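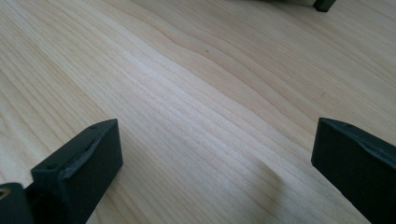 Divya，你好！

先跟你说声抱歉，这份进展本来早该写的，结果我一头扎进木头堆里就忘了时间（Narendra催了我好几回）。

桌子的事总算有眉目了。Oronside社区厨房要的那张长条工作台，台面用料已经定下来，是浅色木头，奶黄色里带一点偏白的纹，木纹又细又密，一条条斜着跑过去，中间有一处忽然拐了个小弯，像水波一样。我特别喜欢这一段！Saranya本来想把它翻到底面去，说太抢眼，我跟她磨了半天，最后还是留在上面了。以后大家揉面的时候低头就能看见，多好。

再说钱。你们批的2,000，到今天花了1,959，大头是木料和从Larnosham运过来的车费，剩下的是砂纸和胶。余下那点我想留着买木油，先跟你打个招呼，不行的话你告诉我，我自己垫也可以。单据都在Elango那里，他整理好会一起寄给你。

进度上比计划慢了10天。木料到得晚是一方面，另一方面是我自己纠结，台面到底上不上漆，来来回回试了好多块边角料。现在的想法是不上漆，只擦油，摸起来还是木头的手感，脏了烫了也能打磨一下重新来。Ayantu在厨房做了很多年饭，她一听就说好，还说上回那张刷漆的桌子用了没多久就起皮，看着心烦。

接下来要做的是桌腿和横撑，图纸画了2版，矮的那版给坐着干活的人用，高的那版站着切菜舒服。我偏向高的，不过厨房那边还在商量，有几位老人家站久了腰受不了，也许最后会一头配几把高凳子。等他们定了我就开料，这一步其实挺快的。

有件事想请你帮忙问问：项目结束的日期能不能往后挪到一月？擦油要一层一层等它干透，天冷了干得更慢，我不想赶。要是非得按原来的日子，也行，那我就少擦一层，以后再补。

你要是路过，欢迎来工棚坐坐，茶管够，就是灰有点大，别穿深色衣服来！

Juhl木工小组
2020年9月23日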